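**Progress report to Anico: household handling examples, second reporting period**

Project: Gurnstead kitchen tasks
Period covered: to the end of December, with notes on the weeks since
Report date: Jan 31, 2020

### 1. Position against plan

The grant asks for a set of two-handed household tasks, recorded by people using hand-held grippers in kitchens that are in normal use. Each recording is to be cut to a single task, checked, labelled and passed to the learning group at Ouali. The second period was given over to the first task family, putting utensils away in a basket, and in particular to chopsticks.

At the close of the period the accepted set held 1167 examples, taken in 12 kitchens. A further 370 were recorded and rejected at checking. The reasons are set out in section 3. The number of kitchens meets the plan. The number of accepted examples is below what we proposed, and I expect the gap to close in the next period without extra funds.

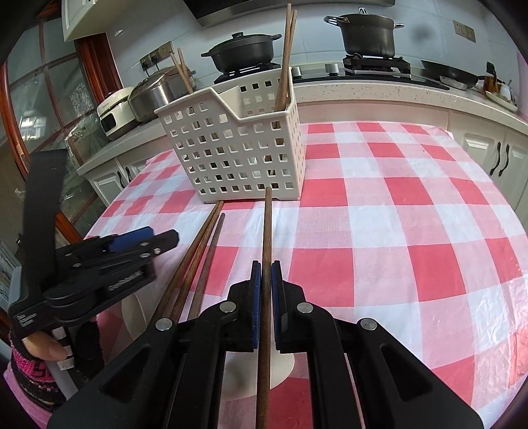 **Salvador Rebelo**
Data Collection Lead, Gurnstead

### 2. The chopstick task

Chopsticks were placed first in the list at Ouali's request. They are thin, they roll, and when several lie side by side on a cloth the jaws have to select one without dragging its neighbour. The pick is made with the stick lying down and the release is made with it upright over the basket, so every example contains a change of angle of a kind that the earlier cup and bowl recordings did not have.

The written instruction to operators is short:

- Start with both grippers open and in view.
- Pick one stick at a time with each hand. Two hands may work together or in turn.
- Bring the stick upright before it reaches the basket rim.
- Release inside the basket. Do not push the stick down with the jaws closed.
- If a stick is dropped on the table, pick it up and carry on. If it falls on the floor, end the recording.

We changed one point during the period. Operators were at first told to grip the stick near its middle. In the trial runs this gave a steady hold, but the lower half struck the rim too often on the way in. The instruction now leaves the grip point to the operator. The result is a wider spread of grips and a lower rate of contact with the basket. Ouali has confirmed that the wider spread is welcome, provided the grip point can be recovered from the recording.

Starting layouts are not scripted. The operator lays the sticks on the table by hand before each run and may leave others in the basket from the run before. Partly filled baskets are kept in the set on purpose. A learning system trained only on empty baskets did poorly in our own tests when two or three sticks already stood in the compartment it was aiming for.

### 3. Rejected recordings

Rejections fall under four headings, in falling order of size:

1. **Tracking lost.** The position of one gripper could not be recovered for part of the run. Most cases come from quick turns towards a plain wall or a bright window.
2. **Object hidden at release.** The stick was let go behind the other gripper, and the moment of release could not be labelled.
3. **Clock drift between left and right grippers.** This affected one set of units only and was cured by the Jister update. No case has been seen after it was installed.
4. **Operator error.** Wrong start position, a bare hand used to correct a stick, or a recording stopped early.

Tracking loss is the only heading that still concerns me. Shiny tablecloths and glossy wall tiles both make it worse, but we do not intend to avoid them. They are common in the homes we visit, and removing them would leave the set tidier than the places the system is meant to work in.

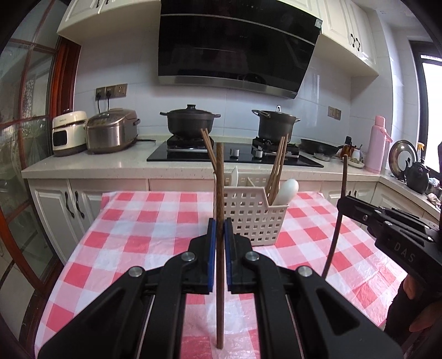 The change we have made is to the opening of each session. Operators now walk the grippers slowly along the counter and back before the first run, which gives the tracking software a map to return to when it loses its place. In the 33 sessions recorded with this step, the share of runs lost to tracking fell by over half. It is now part of the standard procedure.

### 4. Labelling

Every accepted example carries four time marks for each stick moved: first contact, lift, entry to the basket and release. Two people mark each recording separately. Where they differ by more than the agreed limit, a third settles it. Release remains the hardest mark to place, especially when the stick leans against others and hardly moves as the jaws open. We have asked Ouali whether the jaw opening alone could serve as the mark in such cases and are waiting for a reply.

### 5. Equipment

All gripper pairs are in working order. Jaw pads wear faster on chopsticks than on crockery, and we have moved from replacing them when they fail to replacing them on a fixed count of runs. The cost is met from the existing spares budget.

### 6. Next period

- Extend the utensil family to spoons and spatulas, using the same baskets where the household has one.
- Add evening sessions under ceiling light only. The present set leans heavily towards daylight.
- Deliver the full chopstick set to Ouali in the revised file layout.
- Re-mark the early examples to the current labelling rules.

One decision is needed from Anico. The agreement limits us to a single visit per kitchen. Return visits would let us record the same room with its contents moved, and would save much of the set-up time. I ask that the limit be raised to two visits, with the household's written consent for each.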